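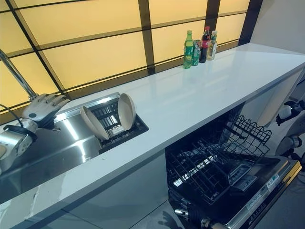

Photo: Stener

Purkov tightens rules on backflow in mixer taps

Water supplier Stutero has published revised requirements for kitchen and utility sinks connected to the Purkov mains. They apply to new connections and to any sink replaced under a supply notice. The document was issued on February 18, 2020 and takes effect in November.

The main change concerns the air gap. The lowest point of a fixed spout must now clear the rim of the basin by at least two times the bore of the supply pipe. Where that clearance cannot be met, a double check valve must be fitted upstream of the tap, with isolating valves on both sides. Pull-out sprays need the valve in every case. 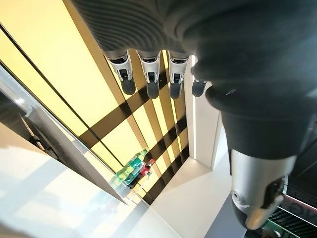 Bright metal joints and dark rounded fingertips.

Premises in the Jara district have six months longer to comply. Static pressure there is lower and part of the pipework is due for renewal. Stutero will test up to 2,000 connections in the first phase, taking one sample at the tap and one at the meter.

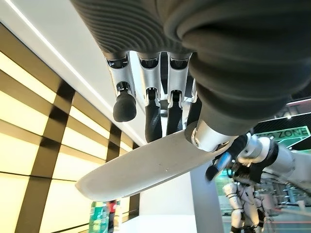 Check valves must be inspected every 12 months and the result entered on the supply record. Food counters and temporary stands are covered by the same schedule, including those in a crowded exhibition hall, where the organiser holds the record for all connected sinks. Portable tanks with no mains connection are exempt. Forms are available from the Stutero office in Purkov.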